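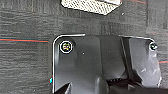 La pinza justo por encima de la moqueta, vista desde la muñeca.

Tiempo de lectura: 4 minutos

Bueno, pues ya tengo una selección de la jornada en Mostgate, que me la habéis pedido unos cuantos desde que conté por encima lo de Wornora. Para quien llegue de nuevas: Wornora es nuestro intento de que un brazo con pinza aprenda a ordenar trastos viendo muchas, muchísimas repeticiones hechas por personas. Nosotros llevamos los mandos, el sistema guarda lo que ven las cámaras y lo que hacen las articulaciones, y con eso se entrena después. Dicho así suena muy limpio, ¿verdad? En la práctica te pasas el día cogiendo y soltando cosas y diciendo «otra vez».

La meta que nos pusimos con Ruaridh Guthrie era llegar a 2.000 episodios antes de mayo. Ese día cerramos 246, que para mí es una barbaridad (el récord anterior era bastante más triste y no lo voy a escribir). Un episodio, tal como lo contamos nosotros, empieza con las pinzas en reposo y acaba cuando el operador pisa el pedal. Si lo pisas sin querer a mitad, se descarta y a repetir. Yo lo pisé sin querer más veces de las que me gustaría, sobre todo después de comer.

Lo que más discutimos es la variedad. Ruaridh quiere cosas blandas, cosas duras, cosas que se doblan, y que ninguna esté dos veces seguidas en el mismo sitio. Yo soy más de insistir con una familia de objetos hasta que el modelo la agarra con soltura y luego pasar a otra. De momento mezclamos, y al revisar los episodios me va tocando darle la razón a él, aunque sea en voz baja. 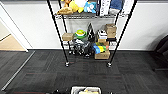
Con los peluches, por ejemplo, yo estaba convencida de que serían lo fácil. Se aplastan, perdonan mucho, los agarras mal y aun así suben. Pues precisamente por eso dan guerra: cada operador los coge de una manera distinta, uno por la cabeza, otro por la barriga, y el modelo se queda con una especie de promedio rarísimo que no es ninguna de las dos. Con las cajas pasa al revés, casi todos vamos a por los lados cortos y los datos salen mucho más parecidos entre sí.

Así que escribimos una norma. Bueno, la escribió Dennis Bunting, que venía de Stalport con la experiencia de una campaña parecida y con muchas ganas de poner normas. La suya dice que antes de mover el mando hay que decir en voz alta por dónde vas a coger la cosa. Te sientes un poco tonta las primeras veces, hablando sola («peluche, por el centro, mano izquierda»), pero se nota un montón! Además esas frases se graban y luego nos sirven de etiqueta, así que nos ahorramos una parte del trabajo más pesado de la semana.

Otra cosa que cambiamos fue el ritmo. Antes hacíamos turnos larguísimos y al final se nos iban las manos: movimientos bruscos, correcciones en el último momento, esas cosas. Ahora paramos cada 7 episodios, soltamos los mandos y cambiamos los objetos de sitio. Parece que se pierde tiempo y yo protesté bastante, lo reconozco. 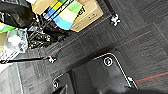
Lo de las cámaras merece su párrafo, que me lo preguntáis siempre. Trabajamos con la vista de la cabeza y con las de las muñecas. La de cabeza te da el conjunto y es la que yo miro casi todo el rato. Las de muñeca marean, se tuercen, pierden nitidez en cuanto giras rápido... y son las que más ayudan en los últimos centímetros antes de cerrar los dedos. Probamos a entrenar sin ellas en Yule, que es como llamamos a la versión anterior del modelo, y se quedaba cerquísima de los objetos sin acabar de decidirse. Daba hasta pena.

Para la próxima tanda quiero más objetos finos y más tela. Ruaridh quiere cables. Lo de los cables lo estamos negociando, porque grabar un cable bien cogido cuesta casi el doble de intentos y alguien tiene que revisar luego todo eso (spoiler: yo). Dennis dice que sí a todo siempre que haya norma escrita.

Y os dejo con mi favorita, que la tengo de fondo de pantalla desde hace días.
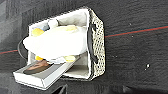

Un peluche blanco, grandote y con toques amarillos, en la cesta de tela con puntitos. Le tengo muchísimo cariño a este pato (para mí es un pato, y no acepto debate).

Si alguien quiere venir a llevar los mandos un rato, que me escriba. Con 2 personas más por turno iríamos mucho más desahogados, y se aprende en una mañana. Lo del pedal cuesta un poco más.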